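Usutow — glossy white tabletops and the small things that go on them

README

Usutow is a collection of pictures about a very ordinary subject: shiny white work surfaces and the packaged bits and pieces people put down on them. I love this stuff! Pale things on pale backgrounds are everywhere in kitchens, bathrooms and craft rooms, and they are surprisingly hard to draw, sort or photograph well.

What's inside

1,375 pictures in 34 folders, one folder per table session. Each folder has a plain text file with notes on the surface and the lighting. The folder names (Girnus, Loureiro and so on) are just labels we liked the sound of, so don't read anything into them.

Surfaces

Gloss is the star of the set. Lights overhead turn into bright rectangles on the white, some crisp and some so faint you have to look twice. In the notes we call these "windows", even when they come from a lamp.
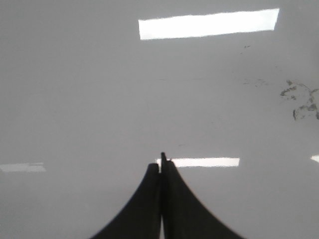

Sixten Rønning wrote back after trying the first release: please keep the glare in, my own kitchen counter looks like that every evening, and a matte set would be no use to me at all.

So the glare stays. I was delighted to get that note, and it settled a long argument over whether to put a cloth down.

Objects

Mostly slim, light-colored packages: tubes, wrapped sticks, little boxes. We note the main color of the wrapping and the color of any printing. If the lettering is too small or too blurred to read, the text field says "unread" — please don't fill it in by guessing. A red label on a white wrapper goes down as red on white, and the shape field can hold two values when a thing might be either a tube or a stick.
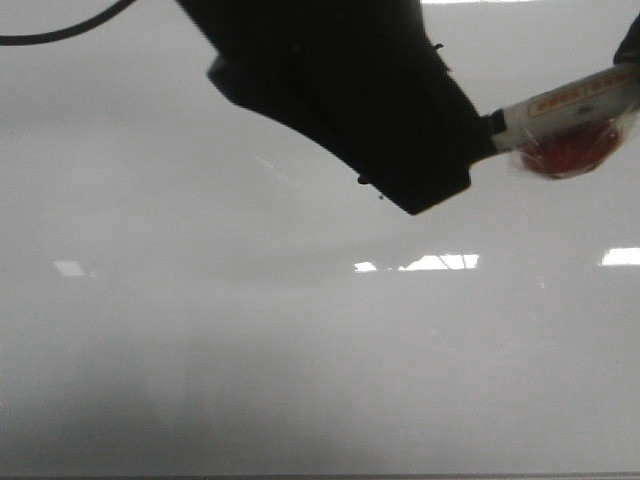 Can I add pictures of my own table?
Please do, as long as the top is white and glossy and you write a notes file in the same layout as the others.

Known gaps

Only 123 pictures have the finish of the wrapper filled in. The Kultent folder uses older color names (cream and ivory are mixed up in there), and I'm still working through it.

Changes

March: 308 pictures added, spelling fixed in the notes, "off white" merged into "cream".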